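Schuhregal, zweiter Anlauf

Juli 2024

Im Januar hatte ich geschrieben, dass ich für den Flur ein kleines Schuhregal suche. Jetzt habe ich eins: zwei Ebenen, dünnes Metallgestell, graue Stoffböden. Der Aufbau ging schnell, nur eine Eckverbindung klemmte.
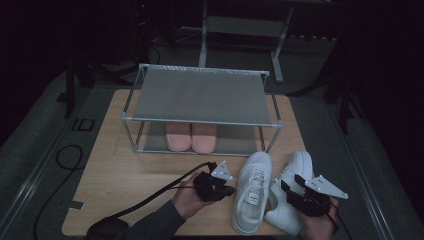

Die Hausschuhe kommen nach unten, die weißen Turnschuhe nach oben. Straßenschuhe mit nassen Sohlen bleiben auf der Matte, der Stoff ist mir dafür zu schade. Stiefel wiegen bei mir gut 700 Gramm das Stück, die stelle ich lieber auf den Boden.

Onyekachi wollte die Maße wissen, die reiche ich nach.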